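OK I have been waiting to write this thread since Monday night's council meeting. Cirmont is finally getting a licensed cannabis lounge and I have read the entire application so you don't have to. Settle in, it's a long one.

1/ Quick background for the newcomers. We've had legal weed shops in town for years, but nowhere you can sit down and have some. If you rent, and your lease says no smoking, and the park bylaw says no smoking, your choices are basically the footpath or your mate's garage. Clyde Mbeki has been making this point at every public comment session I've been to, and this time he got a round of applause!

2/ The application is for the old Schumacher building, the one with the curved front windows that used to sell pianos. It's been empty so long my kids think the "closing down" sign is the name of the shop.

3/ The applicant is Bovora, which already runs the little store near the bus loop. Corinne Tillman manages that one and she's the name on the paperwork. If you've been in there you know it: good lighting, staff who will happily spend ten minutes telling you a product is wrong for you.

4/ What's planned: a retail counter at the front, the lounge behind it, and a covered courtyard for smoking. Indoors is edibles and drinks only. No alcohol anywhere on the premises. There's a kitchen too, and the draft menu has dumplings, toasties and three kinds of soup. Three kinds of soup! I felt seen.

5/ Capacity is 154 people including the courtyard. That got a few gasps in the gallery, but the pub across the road holds more and we've all survived trivia night there.

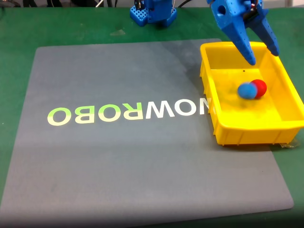 The green table.

6/ Now the bit everyone argued about, which was smell. The courtyard backs onto a laneway with flats above it. Bovora is putting in a filtered extraction system and a roof that closes, and the fans have to be running any time someone's out there. Friederike Hamann lives in one of those flats and spoke against it. She was really fair about it, I thought. She isn't bothered by cannabis, she's bothered by not being able to open her bedroom window in August.

7/ Because of her, the approval now has a condition that the courtyard shuts at 9 pm, and the neighbours get a phone number that rings an actual person on shift. Good outcome. I'd love to see the same rule for the kebab shop's exhaust, but one fight at a time.

8/ Submissions! There was a petition with 1,257 signatures in favour. The petition against had nearly 1,000, and a fair few of those were worried about parking. I get it, parking on that block is rubbish. But the staff report points out there's a bus stop practically at the door, and if there's one business where I'd like people to take the bus home, it's this one.

9/ On that — there's a get-home plan, and it's better than I expected. They'll have a standing deal with a local taxi outfit, staff trained to spot when someone's had too much, and a limit on how much you can order in one sitting. Anyone can leave a car in the lot behind overnight without a ticket. More venues of every kind should do that.

10/ The vote was closer than I thought it would be. Prasert Suksawat had been a firm no back in the committee stage and flipped after the courtyard hours were added. He said he'd gone to visit a lounge two towns over, expecting a mess, and found a bunch of people his mum's age playing cribbage. I laughed out loud and got a look from the clerk.

11/ Ansel Szabo voted no and explained himself clearly, so credit where it's due. He wants the licensing fee to go straight into youth programs and doesn't trust general revenue. The annual fee is $3,789, so we're not talking about building a rec centre, but I think he's right on the principle and I hope he brings a motion.

12/ Some of you have asked about the design. The drawings are by Trivis and they're lovely. They're keeping the curved windows (frosted to shoulder height, as the rules require) and the original timber floor. Lots of plants, booths along one wall, long shared tables down the other. Zero neon leaves. Thank you, Trivis.

13/ What happens next: there's an appeal period, then the building permit, then inspections. Corinne told me in the hallway they'd love to be open before the cold weather but she wouldn't put money on it, and anybody who's ever dealt with our permit desk will know why.

14/ If you want to read the thing yourself, it's in the council agenda package, under planning. Skip the traffic appendix unless you're having trouble sleeping. The ventilation one is surprisingly good — there's a diagram of the laneway airflow that I have now shown to four people at work.

15/ A few replies already asking if it'll be wheelchair accessible. Yes, level entry from the street and from the back lot, and the courtyard is on the same level as the lounge. The toilets are being redone as well.

16/ And for the person asking about dogs: not inside, food rules. The courtyard is still being discussed. I'll be at the next meeting and I'll ask.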